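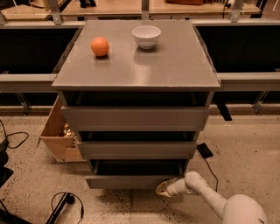 *Boyang Zheng – shared workshop, arm bench notes – Jul 11, 2023*

Drawer day again. The goal, written on the board in my own hand so I can't pretend otherwise: arm closes all three drawers of the gray chest, bottom to top, without moving the chest and without disturbing the orange and the bowl on the lid. Bendik calls this Project Nigam and won't say why. The config folder is now called nigam too, so he's won.

The chest has no handles. I picked it for that, back when I was feeling ambitious. For closing it hardly matters, you just push on the front panel. For opening, the only thing to grab is the underside of the panel, so the tip has to come in low, tuck under, and pull. Today I started with the bottom drawer because it's the one the arm hates. It's close to the floor, the elbow has to fold a long way, and there isn't much room under the panel for a fingertip.

Settings at the start:

- speed cap 80 mm/s (Bendik wanted 500, Bendik doesn't have to mop)
- force cutoff 6 N
- tip height set by hand, then saved as `low_hook`
- drawers all left partly open, stepped, so the depth camera gets a dark gap above each panel

The dark gaps are a cheat and I know it. With everything shut, the front is one gray thing made of smaller gray things, and the panel finder returns whatever it feels like. With the drawers open it locks on right away. I'll deal with the shut case in August, when I expect to be a better person.

**Run notes**

First tries: tip went in too high and pressed on the panel face. Drawer closed. Technically a success at the other task.

Lowered `low_hook` and tried again. Contact under the edge, good force reading, then the cutoff tripped before anything slid. Raised the cutoff to 7 N. Drawer came out a little, stuck, came out a little more. The runners are dry. I could put wax on them, but then I'd be tuning for a waxed drawer, and the other chest at home is not waxed – leaving it.

Pushing back in is fine as long as the contact point is near the middle of the panel. Off to one side, the drawer racks and the whole chest turns slightly on the terrazzo. The orange rolls before the bowl does anything, so the orange is the better sensor. It's also the cheaper one. I set it well back from the front lip after it went over the edge on a fast top-drawer push last week and ended up under the benches.

Glare: the lid is glossy and throws a long pale streak under the warm lights. The segmenter sometimes reads the streak as an edge and puts the top of the chest in the wrong place, by enough to spoil the approach for the top drawer. Bottom drawer doesn't care. Tried the Planus filter Bendik recommended. It removed the streak and also the bowl. Turned it off.

The Firnano driver dropped its connection once, mid-reach. The arm stopped where it was, as it should, and I restarted from the home pose. Log saved. I did check the cable this time before blaming the driver, and the cable was fine, so I'm blaming the driver.

**To do**

- cable loops on the floor: tape them or route them behind the tripod. I've stepped over the same one all day and my luck is not a cable management plan
- add a sideways check to the push so it aborts if the chest starts turning
- ask Bendik where the Flestard rubber feet went. They'd stop the chest sliding, if that isn't also cheating
- redo `low_hook` with the drawer further out, see if the elbow still clears the floor

Bendik, if you read this before I'm in: please leave the speed cap alone. And don't eat the orange, it's calibrated.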